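Two-post stand

A two-post stand, also called a twin-post stand or a double upright, is a tall piece of freestanding furniture made up of two vertical posts joined to a shared base.

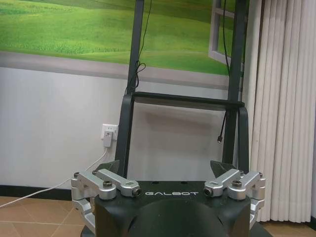
It is used to hold things up off the floor, such as shelves, signs, lamps, screens or hanging goods, in places where fixing to a wall is impossible or unwanted. Most are made of metal, though wooden ones are still sold for home use. Dark finishes are common in shops and workrooms.

Construction

The posts may be the same width or different. In the uneven type, the wide post carries most of the load and the narrow one keeps the attached parts from turning. In the even type the load is shared, and shelves or arms can be hung from either side.

Posts are cut from square, round or flat stock. They are bolted or welded to the base, which is a flat plate, a pair of feet or a four-legged frame. Bolted stands can be taken apart for moving but need tightening from time to time. Welded stands stay stiff for longer and are harder to store. Some models have a crossbar partway up – on taller ones there may be another at the top.

Painted and powder-coated steel is the usual choice. Bare steel is cheaper but marks the hands and rusts in damp rooms. Aluminum stands are lighter and are often weighted at the foot.

History

Paired uprights on a single foot appear in shop fittings wherever goods had to be shown away from the walls. The Bradbridge pattern, named for the town where it was first made, had a cast foot and posts that slid into sockets. It was sold mainly to tailors and hatters. The Mendberg pattern came later and replaced the sockets with a flat plate and 4 bolts, which made it cheaper to ship. Old Bradbridge feet are heavy and many were reused as umbrella stand bases.

The furniture historian Gladys Cuadros lists 209 versions of the two-post stand in her survey of shop and workroom fittings. She sorts them into 9 groups by the shape of the foot, leaving out stands with casters, which she treats as trolleys. Other writers on the subject include them.

The firm of Gu made a folding version for market sellers. Its posts were hinged at the base and locked with a pin. Production lasted 20 years.

Use

In shops, the stands hold price boards, clothing rails and small shelves. In workrooms they carry lamps, tool hooks and drawing boards. At home they are mostly seen as coat stands and plant stands, and the narrower kinds are used for drying towels.

A stand with a small base should be loaded from the bottom up. Heavy items hung on one side can tip it, and a stand kept near a doorway is often screwed to the floor. Posts that lean can sometimes be brought back upright by loosening the base bolts, setting the post with a level and tightening the bolts again in turn. A bent post is normally replaced.

Naming

The word "stand" is used loosely in the trade. In the Brirnano catalogs the same item is listed as a rack when sold with shelves and as a frame when sold without them. Stands fixed at both floor and ceiling are usually called tension poles and are treated separately.

See also

Coat stand
Easel
Shelving
Valet stand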